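Suche
Suchbegriff eingeben
Lesezeit: 3 Min.

Robotik-AG: Stand September, kurz und unsortiert

Muss schnell gehen, um 17 Uhr macht der Werkraum zu. Also: Wir sind beim Virness-Wettbewerb angenommen, Kategorie Haushalt. Aufgabe ist Textilien greifen, falten, ablegen. Klingt nach Kinderkram, ist es nicht. Wer letztes Jahr beim Würfelstapeln dabei war, weiß noch, wie lange wir allein für die Ecke gebraucht haben, und Würfel haben wenigstens eine Form.

Stand der Dinge: 561 Aufnahmen haben wir, 3.000 wollen wir bis zur Abgabe. Ja, das ist viel. Nein, wir senken das Ziel nicht. Yamuna Joseph hat die Liste übernommen und führt sie ab jetzt allein, bitte nichts mehr selber eintragen, es waren schon wieder zwei Dateien doppelt drin und bei einer fehlte der Name komplett.

Zum Ablauf, weil die Fragen immer wieder kommen. Jede Aufnahme maximal 45 Sekunden. Ein Kleidungsstück pro Durchgang. Greifer mit der Hand führen, langsam, kein Ruckeln. Finger erst ganz auf, dann ansetzen, dann zu. Nicht mit der freien Hand nachhelfen!! Auch nicht "nur kurz glattziehen". Solche Durchgänge fliegen raus, egal wie schön der Stapel am Ende aussieht.

Aufgenommen wird zuhause, auf dem Bett, dem Sofa, wo eben Wäsche liegt. Muss nicht aufgeräumt sein. Gemusterte Bettwäsche ist ausdrücklich erwünscht, die Auswertung kam bisher mit einfarbigen Unterlagen zu gut klar und mit allem anderen garnicht.

T-Shirts haben wir genug. Wirklich. Was fehlt: Strick, alles Flauschige, Sachen mit Bündchen. Beim Strickpullover am besten eine Falte im Stoff zwischen beide Finger nehmen, so dass sich ein richtiger Wulst hochzieht. Nur die Spitzen an der Oberfläche, das gibt Fusseln und sonst nichts.
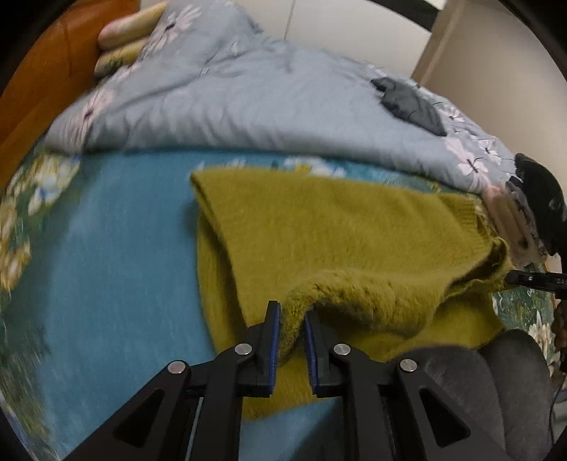

Die Gummipolster innen an den Fingern bitte nach jeder Runde mit Wollsachen abwischen, feuchtes Tuch reicht. Ersatzpolster liegen in der Grondico-Kiste, unterstes Fach. Schrauben an den Gelenken nicht nachziehen, auch wenn es euch in den Fingern juckt, die Einstellung hat einen ganzen Nachmittag gekostet.

Ausleihe läuft weiter übers Heft neben der Tür. Zwei Nächte pro Person, dann zurück, mit Ladekabel. Das zweite Ladekabel ist übrigens immernoch weg, wer es hat: einfach hinlegen, keine Fragen.

Nächstes Treffen 15:30 Uhr, Werkraum wie immer. Thema ist die Auswertung in Kotian, Laptop mitbringen wenn vorhanden. Neue sind willkommen, Vorkenntnisse braucht ihr keine, 30 Minuten Einweisung und es geht los. Wer am Wettbewerbstag mitfahren will, sagt Yamuna bescheid, Elternzettel nicht vergessen.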